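stirura-desk
Data card, student project, last edit 13 December 2021

Two arm tabletop set from the Stirura robotics club. Task family is chargers, power strips, cables, mice on a desk. Written up fast, sorry, fix typos if you see them. 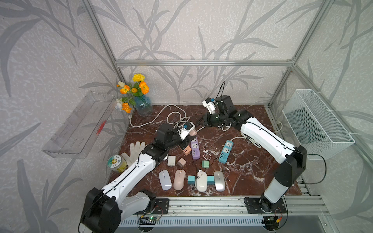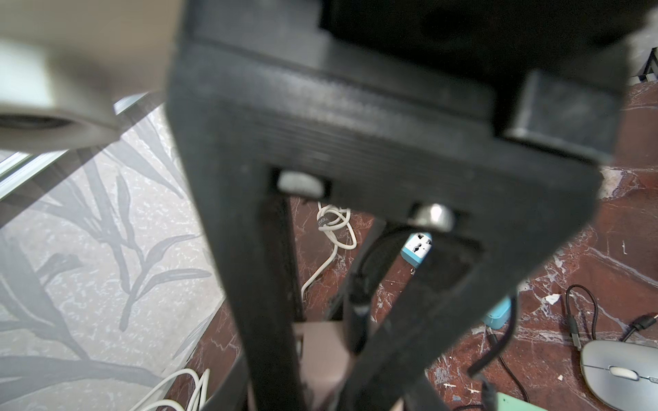
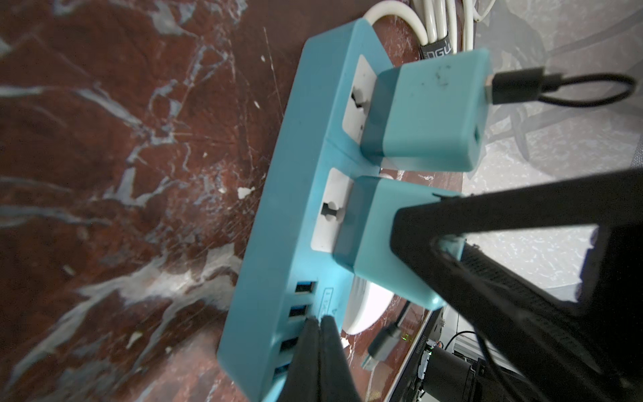 Views: fixed camera plus gripper cameras.

Anikó Bárány: the split is wrong in the old card. Episodes from the same layout ended up in both train and test, so scores looked better than they are. Please redo by layout before anyone trains on it again.

Done, split is by layout now. Old split file kept as split_old, dont use.

Contents
1000 episodes, 8 layouts
train 5 layouts, test 3
2 operators, Géza Takács and Attila Dobos
one text instruction per episode, English

Known problems
- gripper cam clocks drift against the fixed one on long episodes, resync script in tools
- cable labels are sloppy, white cables esp.
- layout 3 has no failed attempts, we deleted them by mistake in November
- failed tries elsewhere ARE kept, flag is success=0

Not for: grasp force work. No force data at all.

Todo
recheck instructions for layout 2
baseline numbers (Vilmos Gál)
licence text, still waitng

Questions go to Veronika Bíró.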